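Subject: Re: [ondovwood-aloud] Reading long sentences without running out of air
From: Kirsten Ketilsson
Date: 24 Dec 2023

Hello all,

What a lovely thread to come back to! I've been reading aloud every evening since the Testness weekend, and I'm now convinced that dull prose is the best training there is. Poems carry you along. A page about the economic benefits of sports makes you find every breath yourself, and if you can get through one of those paragraphs so that a listener could tell you what it said, you can read anything. 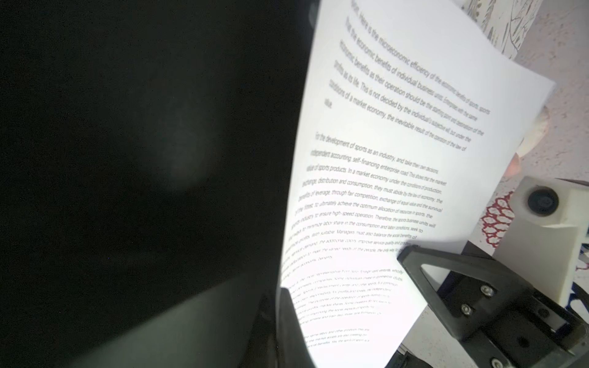 Glenys Trevor wrote:
> I run out of air before the verb. I've tried marking the breaths in
> pencil, as Yasuo suggested, but then I read the pencil marks and stop
> hearing the words. Does anyone practise without marks? And how
> long do you go on for? I did 29 minutes last night and croaked at
> breakfast.

Glenys, yes, no marks at all for me these days! I read the paragraph silently, look up, say in my own words what it's driving at, and only then read it out. The breaths mostly fall where they should after that. When they don't, I go back to the start of the sentence and take it slower (much slower than feels natural, really).

As for time, 29 minutes is heroic. I stop after three pages, or 900 words if the print is small, and have a glass of water whether I want one or not.

The other thing that helped me enormously was lifting my chin. I used to read into my own collar. Pick a spot high up, where the wall meets the ceiling, and send the end of each sentence to it.

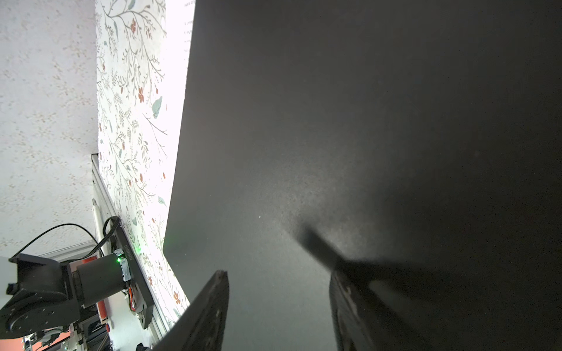 Floral wallpaper and speckled ceiling.

Raíssa tried this with the Molletti stories and her last words stopped disappearing straight away — I could hear every one from the back row. She has also started reading in languages she only half knows, just for the sounds, and I think she's on to something. You can't skate over a word when you don't know what's coming next. 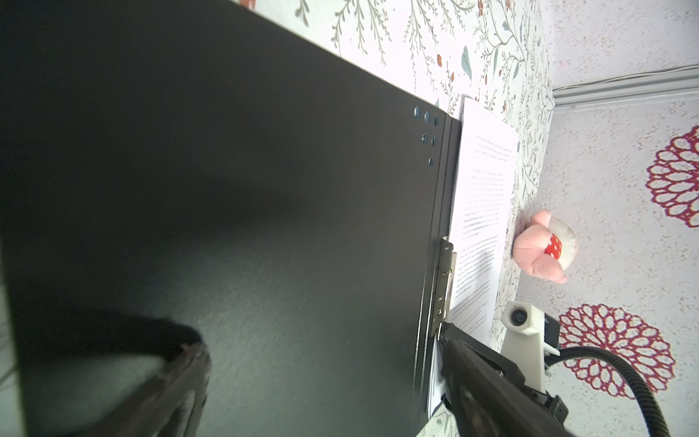
Ten minutes of that and English feels like running downhill. I've been doing it with Icelandic, very badly, and loving it.

Would anyone like to swap pages in the new year? I can offer page 69 of the Iwasaki travel diary, one glorious sentence from top to bottom with a ferry in the middle of it. Yoshinori has read it in four breaths. I need seven!

Warmly,
Kirsten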